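The Bedroom Is Not a Storage Unit
Hazel Mercado
June 2022

My town library in Dallard keeps a shelf of old household manuals. One of them, printed in 1822, gives a full chapter to the care of bedchambers. It tells the reader to air the room each morning, turn the mattress, and keep little in the room besides the bed, a chair and a washstand. I read it in January and have been thinking about it since.

Most of us use the bedroom as the place where things go when they have no other place. Guests see the kitchen and the living room, so those get cleaned. The bedroom has a door that closes. Mail goes in there, and gifts we haven't decided about, and the small stuff that comes home in coat pockets.

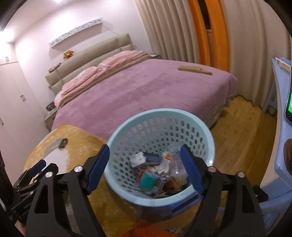 I don't think the answer is to buy more bins. I own plenty, and a bin mostly lets me put off a decision. Last winter I emptied one that I had moved through two apartments without opening. It held 46 things, and I kept six. The rest were chargers for phones I no longer have, hotel soaps, and a set of keys to a house on Ostrowski Street that was sold years ago.

The storage business is happy with this arrangement. Lillisell mails me a catalog every season, and the last one had 56 pages of boxes, trays and dividers. There was not one page on what to do with the contents. I can't blame them for that, but I would like people to notice it before they order.

I also don't agree with the people who want every bedroom to look like a hotel. My neighbor Chalerm Rungrueang cleared his out completely after reading a book on the subject, and within a month he was sleeping on the couch. He said the room felt like it belonged to somebody else. A bedroom should have a few things in it that are only there because you like them.

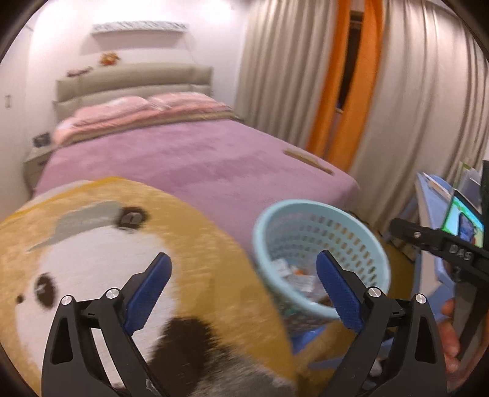
So my rule is a loose one. If a thing is in the bedroom because I want to see it when I wake up, it stays, however silly it is. If it is there because I was tired one evening and put it down, it has to go somewhere else by the end of the month. That covers nearly everything - books are the one hard case, and I let them pile up.

Children should get the same deal. My sister makes her son choose which toys to give away twice a year, and he hates it. I would leave him the toys and start with the closet, where the adults in that house keep a broken Trenico fan and the wrapping paper.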